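Mug tree: yes or no?

Jarcombe
Posts: 484
Flat move. New kitchen has one cupboard and I own too many mugs. My sister swears by a mug tree. I say it's a hat stand for crockery. Views?

tuketti_t
Posts: 100
Had one for years. The mugs at the back gather dust and the ones at the front gather elbows. Get hooks under the shelf.

Wistell
Posts: 2000
Hooks are fine if you own the shelf. Jarcombe rents, unless I've misread the last 3 threads of complaint about the landlord.

Jarcombe
You have not misread them.

tuketti_t
Then a tray. Trees topple. Load one side and over it goes, tea set and all.

Wistell
Mine hasn't, and I load it like a fool.

Jafri
Second the tree, but be picky about the base. My old wire one had feet the size of buttons and skated whenever I put the kettle down. I'd look for a flat square wooden base with rounded corners, like this one, and plain round pegs thin enough to go through a mug handle with room to spare. White mug on pale wood looks quite smart too, which is more than I can say for my cupboard. 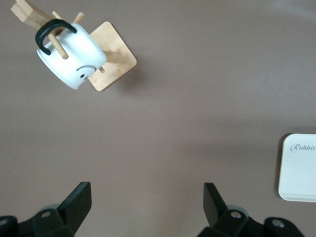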